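Floor looks tilted in my walkthrough renders, is it the camera or the slab?

Posted by Carleen Faulkner
May 4, 2020

I'm redoing my kitchen and thought I'd model it first so I could argue with my contractor using something better than graph paper. The room is 222 inches on the long side and I've got the walls, the window and one sad cabinet in there so far. The trouble is that whenever I orbit around, the floor ends up sloping off to one side. I measured the real slab back in February and it's fine, so this has to be something I clicked.

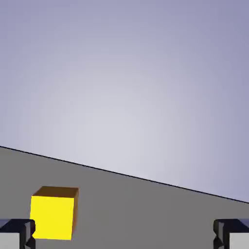
I've tried resetting the view and reopening the file, and I even deleted the floor and drew it again. Same thing after a minute or two of moving around. It makes me a little seasick! My sister says to ignore it and just order the cabinets, but I'd like to see the layout straight before I spend 2000 dollars on boxes. Any ideas?

Prasetyo Liew
Sounds like camera roll. A lot of these programs let you orbit freely by default, so every drag can twist the view a bit, and it adds up. Look in the navigation settings for something like "lock up axis" or "turntable" and switch it on. Then go to the front view once and start from there. Your floor is probably fine – you can check by clicking each corner and comparing the heights. If all of them match, leave the model alone. And measure the wall behind the stove in 2 places before you order anything. Mine was off by enough that the end cabinet had to go back.

Lemley
same thing happened to me, i just reinstalled

Jumard
What Prasetyo said, turntable mode. I'd also save a few fixed views (door, sink, window) and jump between those when you talk to the contractor. I had 6 of them for my bathroom and hardly ever orbited after that.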